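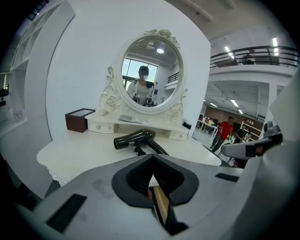

# Moving off shared hosting: my notes and the little Werura scripts

May, by Zubaida Ghauri

Hi! If you landed in this repo you probably searched for something like "how do I get my site off Gireck without losing my email," and you're in the right spot. I run a handful of small websites (mine, two for family, one for a choir) and I got tired of writing the same steps on the back of envelopes every time I moved one. So I put the scripts and the notes together and called the whole thing Werura. It's a pile of shell scripts with a config file on top, and I use it myself every time.

## What's in the folder

- `pull.sh` copies your files down from the old host over SFTP
- `dump.sh` grabs the database and zips it
- `push.sh` puts everything up on the new server
- `check.sh` goes through a list of pages and tells you which ones don't load
- `sites.conf` is where you fill in your own details

Satish Varma wrote most of `check.sh`, and he also fixed my quoting, which was a mess. Thank you, Satish!

## Why I left Gireck

I was on their cheapest shared plan for 4 years, and for most of that time I had no complaints. The control panel was old but everything was where I expected it to be. Then the renewal price jumped, the backups became a paid extra, and one evening the choir site went down right when people were trying to buy concert tickets. Support got back to me the next morning with a link to a help page I'd already read. They were polite! I just didn't want to go through that again in concert season.

I looked at two other places. Atinga has really nice managed plans, and if you never want to see a terminal I'd say go there, but they wouldn't let me keep my odd little cron jobs. Burkel rents out plain virtual servers, you get root and a monthly bill and that's pretty much it. I went with Burkel and put all 4 sites on one small server. It's been fine. The network got slow one night and their status page said so before I'd even finished writing my ticket, which I liked a lot.
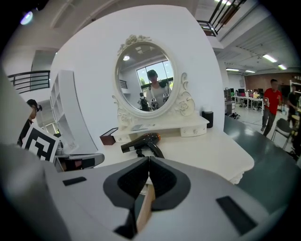
The one thing I miss is the one-click installer, because setting up the mail side by hand took me a whole weekend and a lot of tea. In the end I kept email somewhere else entirely and only moved the websites. If your mail is tied to your old hosting plan, please sort that out first, before you touch a single DNS record.

## How to use it

1. Clone the repo and copy `sites.conf.sample` to `sites.conf`.
2. Fill in the old host, the new host, the user names and the paths. Don't put passwords in there, use keys.
3. Lower the TTL on your DNS records to something short and leave it for a day.
4. Run `./pull.sh mysite` and then `./dump.sh mysite`.
5. Open the zip and look inside it. I once moved an empty database and felt very silly.
6. Run `./push.sh mysite`.
7. Point your own computer at the new server with a line in your hosts file, and click around.
8. Run `./check.sh mysite`. For the choir site it goes through 139 pages and takes about as long as making toast.
9. Change the DNS, wait, and keep the old plan alive for another billing period if you can stand to pay for it.

## Settings you might need to change

The sample config uses port 1234 for SSH. That's only a placeholder, so please change it to whatever your server really uses (I left it in by mistake on my first run and spent ages blaming the firewall).

`KEEP_DUMPS` sets how many old database zips stay on your disk before the script starts deleting them. `SKIP_DIRS` is a list of folders you don't want copied. I skip the cache folder and the statistics folder that Gireck drops into every account.

## Things that don't work yet

- File names with spaces are okay now, but accented letters still come out wrong on some old FTP-only plans.
- `push.sh` doesn't set up certificates. I do that by hand after the DNS has switched.
- There's no undo. Keep your zips!
- I've only tested with MySQL and MariaDB. Satish has a branch for Postgres and says it's nearly ready, so poke him if you want it.

## Questions and fixes

Open an issue and tell me which host you're coming from and paste the last few lines of output, with your user name taken out. I read everything, usually in the evening after dinner. Pull requests are welcome, small ones especially, and if you've moved from a host I haven't tried I'd love a note for the `hosts/` folder. Mine for Gireck is in there already, and the Atinga one is half done.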